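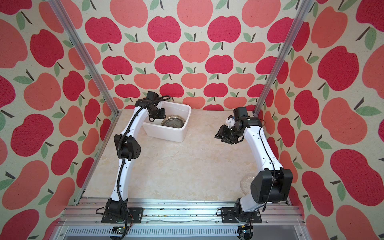
Seven nights in Andarura without a car, is it doable?
Posted by Anouk Kramer, 8th October

Hello all! My sister and I are finally going to Andarura next June and I can't stop reading about it. Neither of us drives. We'd love to see the old harbour, the Gallardo gardens and, if we can manage it, the lighthouse at Clurnmont. Can you do all that by bus, or should we book a tour? We're happy to walk a fair bit but she isn't keen on steep paths.

Ashraf Ouazzani
Oh, you'll love it! We did the whole week by bus and never missed the car. Stay near the harbour, as the buses start there and you'll get a seat. Gallardo is 30 minutes away (sit on the left for the sea views!) and the gardens are mostly flat apart from the rose terrace.

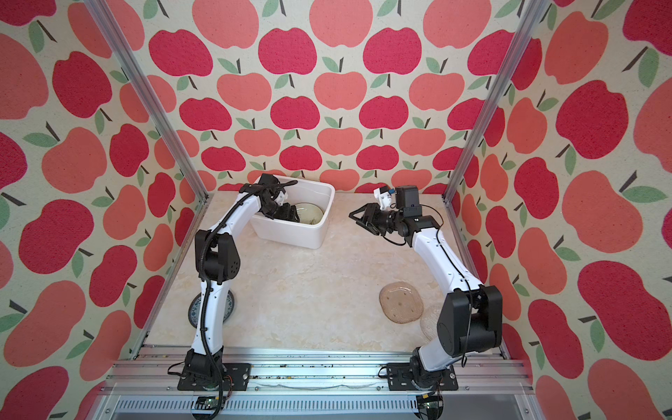

Clurnmont takes more planning. Only 2 buses go out each day, so catch the morning one and take lunch with you, the café keeps its own hours. The lighthouse has 275 steps, but your sister can skip those and still have a lovely time on the beach below. Get the weekly bus pass from the kiosk and keep it handy, they do check.

umico_fan
went on a coach trip there, it was good. cant remember the name of the company sorry. take a hat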